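Keeping a two-armed robot running in a small room

Hae-won Yeom has looked after the two-armed robot at Rojanasak for a little over a year. She shares the job with Bảo Hầu, who does most of the electrical work. We asked her what a normal week of upkeep looks like.

"It starts with the cables," she said. "The arms themselves rarely give trouble. The cable that runs down past the left elbow does, and I have replaced it twice."

The cable is a standard part from Hender, 700 mm long, held by three clips. Yeom found that the middle clip had been fitted too tightly, so the cable bent in the same spot each time the arm reached across the desk. She now leaves enough slack to get a finger underneath. The second replacement went in last November and is still working.

Every Monday she runs both arms to their home position and reads off the joint values. If a joint has drifted, she calibrates that joint again and leaves the others alone. "Bảo used to redo all of them. It takes half the morning, and then you can't tell which one was wrong."

The gripper pads are changed after 30 hours of use. They are rubber, glued on, and Yeom warms them with a hairdryer before peeling them off. She wipes the metal with alcohol and leaves the new glue overnight. Hầu would like screwed pads. They have not agreed on this.

The head camera needs less attention. She cleans the lens with a dry cloth and checks the two screws on the neck bracket, which work loose. "I put a paint mark across each screw head. If the line is broken, it has turned."

The working surface

The robot works at a plain white desk pushed into the corner of the room. The front edge curves in, and Yeom had to enter that curve by hand in the software, which had assumed a straight edge. Marks on the top matter too, as a dark patch can be picked up as an object.

"I clear everything off, look at it through the head camera, and then decide whether it needs cleaning," she said. "Washing-up liquid first. Anything stronger takes the finish off."
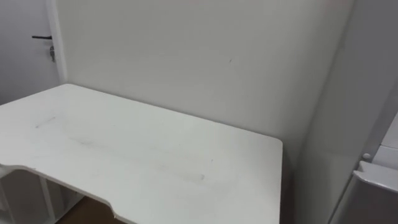

Spare parts and faults

Yeom keeps one spare cable, one spare camera and a box of pads. She would like a spare wrist motor, but the order has been waiting for approval since the winter.

The fault she sees most is number 452, a lost connection to the right arm. The manual says to restart the controller. She first unplugs the network lead at the arm end, looks at the pins and pushes it back in until it clicks. Only if the fault comes back does she restart.

Hầu writes each fault in a paper notebook kept by the controller. There are 93 entries so far, and Yeom reads back through them before ordering anything. "Half of his are in pencil and I can't read them," she said. "But the dates are right."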